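Allport Opens Orders for Gosex Hand-Held Gripper Kit

Paired tools let teams record everyday table tasks by hand, without a robot in the loop

DRILUNVILLE, May – Allport today opened orders for Gosex, a kit of hand-held grippers for research groups and product teams that teach robots to handle household objects. The kit is sold in two versions, one for single-hand work and one for work with both hands, and is supported from the company's workshop in Drilunville.

Gosex is intended for teams that need large numbers of recorded demonstrations and do not wish to tie up a robot arm for each one. An operator holds the gripper, opens and closes its jaws, and carries out the task directly. The position of the tool is followed by means of a printed marker cube, and each recording is stored with the jaw opening at every moment. The files may then be used to train a robot fitted with jaws of the same shape.

"Our customers asked for a tool that a new operator could pick up in the morning and use properly by the afternoon," said Przemysław Czerwiński, product director at Allport. "They also asked for it to survive being dropped. We spent more time on the second request than on the first."

The company developed the kit with Ziółkowski, a design and machining firm that produced the jaws and the molded housing. During the trial period, operators completed 484 recorded sessions of common table tasks, including turning, lining up and moving plastic cups on a patterned cloth. Patterned cloths were chosen for the trial at the request of early users, who reported that plain surfaces had given them results that did not carry over to ordinary kitchens and dining rooms. 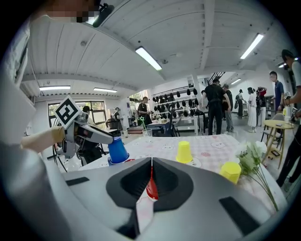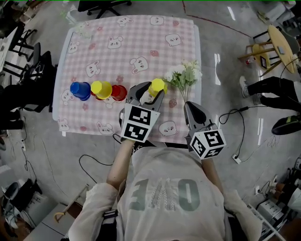

Cup handling with gripper tools on a checked tablecloth. In the second picture, one operator works with a gripper in each hand.

Changes made as a result of the trial include a softer spring in the jaw mechanism, a longer cable and a revised mount for the marker cube, which can now be replaced without tools. Operators in the trial had noted that the earlier mount worked free during long sessions. Allport will supply the new mount at no charge to all 86 groups that received early units.

The two-handed version contains 2 grippers, matching marker cubes, cables, a carrying case and a printed setup guide. The single-hand version contains one gripper and the same accessories. Both include a license for the Gosex recording software, which checks each session when it ends and alerts the operator if the marker was hidden from view for too long. Sessions that fail the check are kept in a separate folder and may be reviewed or deleted at the customer's choice.

"A bad recording found on the same day costs a few minutes," Czerwiński said. "Found a month later, it can cost the whole set."

Allport will also offer a one-day training course for operators at its Drilunville site. The course covers table setup, grip technique, marker care and the naming of files. Places are limited, and customers who order the two-handed version will be given priority in booking.

The first production run consists of 196 kits, which will be shipped in the order in which purchases are confirmed. Replacement jaws, cables and marker cubes may be ordered separately. Pricing for universities and for commercial customers is available from the Allport sales office on request.

About Allport

Allport designs and supplies tools for robot training and testing. The company is based in Drilunville, where it maintains its workshop, training rooms and customer support desk.

Media inquiries: Press Office, Allport, Drilunville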